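4.3 Limpieza exterior de la puerta y los laterales

Realice esta operación con el aparato desenchufado. Las superficies negras brillantes muestran con facilidad huellas y cercos de cal.

1. Retire los objetos apoyados sobre el mueble.
2. Quite el polvo en seco, de arriba abajo, sin presionar.
3. Humedezca un paño de microfibra con agua tibia y jabón neutro (19 ml por litro) y escúrralo bien.
4. Limpie la puerta en pasadas verticales. No frote sobre el nombre de la marca.

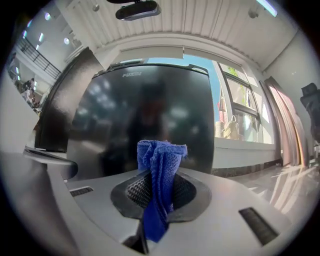

Fig. 7. Paño de microfibra azul ante la puerta de un minifrigorífico FUXIN.

5. Repase la franja del tirador, situada en el borde superior de la puerta — la suciedad se acumula en el rebaje.
6. Limpie los laterales del mismo modo y seque con un segundo paño limpio.
7. Espere 50 minutos antes de volver a enchufar el aparato.

NOTA: Compruebe el acabado a contraluz. Si quedan velos, repita el paso 6 con el paño seco.

PRECAUCIÓN: No utilice estropajos, alcohol ni limpiadores abrasivos. No pulverice líquido directamente sobre la puerta ni sobre las juntas.

Para la limpieza interior, véase el apartado 4.4.

Revisión: diciembre de 2019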